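Corrugated box

A corrugated box is a shipping or storage container made from corrugated fiberboard, a sheet material in which a wavy inner layer of paper is glued between flat outer layers. In everyday speech it is usually called a cardboard box, although people in the packaging trade tend to keep the word "cardboard" for heavy single-layer paper stock. Corrugated boxes are used to pack food, household goods, machine parts, books, clothing and many other products.

Material

The wavy layer is called the medium, or fluting, and the flat layers are called liners. A board with one medium and two liners is known as single-wall board and is the most common kind. Double-wall board has two mediums and three liners, and is used for heavier goods or for boxes that will be stacked high. Single-face board has one liner and one medium. It bends easily in one direction and is mostly used as wrapping.

Flutes come in several sizes, each named by a letter. The letters record the order in which the sizes came into use and say nothing about how large the flutes are. A-flute is thick and cushions well. B-flute is thinner and resists crushing on its flat side. C-flute falls between the two and is widely used for shipping boxes. E-flute is thin enough to take fine printing and is often found in retail packaging.

Liners may be made from new wood fiber, from recycled fiber, or from a mix. Kraft liner, made mostly from softwood pulp, is strong and has a natural brown color. White liners are either bleached or given a white top layer.

Manufacture

Board is made on a long machine called a corrugator. Paper for the medium is softened with steam and pressed between grooved rolls, which give it its waves. Starch glue is put on the tips of the flutes and the first liner is pressed on. The second liner is added farther down the line, after which the board passes over heated plates, is creased along its length, and is cut into sheets.

The sheets, or blanks, then go to a converting machine that prints them, cuts the slots and presses in the remaining fold lines. One edge of the blank carries a narrow flap called the manufacturer's joint, which is glued, stapled or taped to the opposite edge. The finished box is shipped flat. In the trade, a plant that makes its own board is called a box plant, and one that buys board from elsewhere is called a sheet plant.

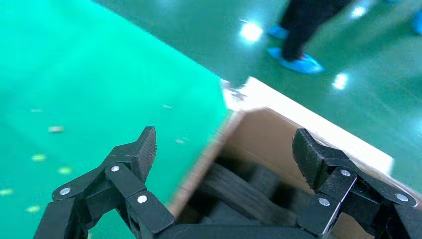 Common styles

The regular slotted container is the most widely made style. All of its flaps are the same length, and the outer pair meets at the center when closed. It wastes little board and can be sealed with a single strip of tape on the top and another on the bottom.

In a full overlap container the outer flaps cover the whole width of the box, giving extra thickness at the top and bottom. A half slotted container has flaps on one end only and is left open on the other, often to be closed with a separate lid. Die-cut boxes are stamped to shape and may fold together without glue or tape. Mailers and pizza boxes are usually of this type.

Dimensions are normally given as length, width and depth, measured on the inside. Length is the longer side of the opening and depth is the distance between the top and bottom openings.

Strength

Two tests are in general use. The burst test measures the pressure needed to push through the face of the board. The edge crush test measures how much force a small piece of board can bear when stood on its edge, and is a better guide to how well a box will stack.

Most of a box's stacking strength lies in its corners. Boxes stacked in straight columns carry more weight than boxes laid in an interlocking pattern like bricks, although the interlocked load is less likely to tip. Damp air weakens the board considerably, as do long storage times and boxes that hang over the edge of a pallet.

Recycling

Used corrugated board is collected from stores, factories and homes, pressed into bales and sent to paper mills. There it is mixed with water and broken down into pulp. Staples, tape and plastic are screened out. Fibers become shorter each time they are processed, so mills add some new fiber to keep up the strength of the paper. Board soaked with grease or food is often refused by collection programs, and wax-coated boxes generally need separate handling.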